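**Tabletop** (also *table top*, *top*) is the flat upper part of a table, and the reason most people buy one. The legs get little of the credit and most of the blame.

White is a common choice for workrooms and kitchens. It shows dropped screws at once – and tea rings for rather longer. Furniture sellers tend to call it something else: the Festberg catalogue lists 4 whites, among them Pumphrey, which Lumturie Grgić, in *Surfaces at Work*, describes as "white, but dearer". 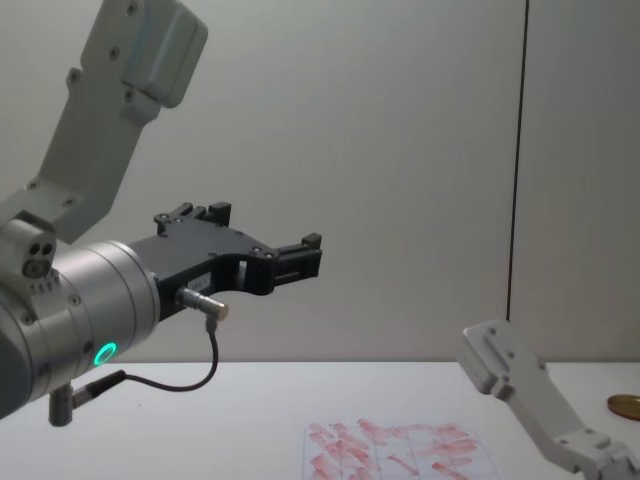 *A white tabletop beneath an open black gripper.*

A clear top rarely stays clear. Bayu Setiawan's study of shared workbenches at Climeslow recorded 2,723 items left overnight on 700 tops, a figure that leaves out mugs, as their owners disputed the method.

Care is simple. A damp cloth will deal with most marks, and a tablecloth with the rest. Scouring powder dulls the finish and is discouraged in every manual, usually on page 5, where it is seldom read.

**See also:** Desk; Trestle; Coaster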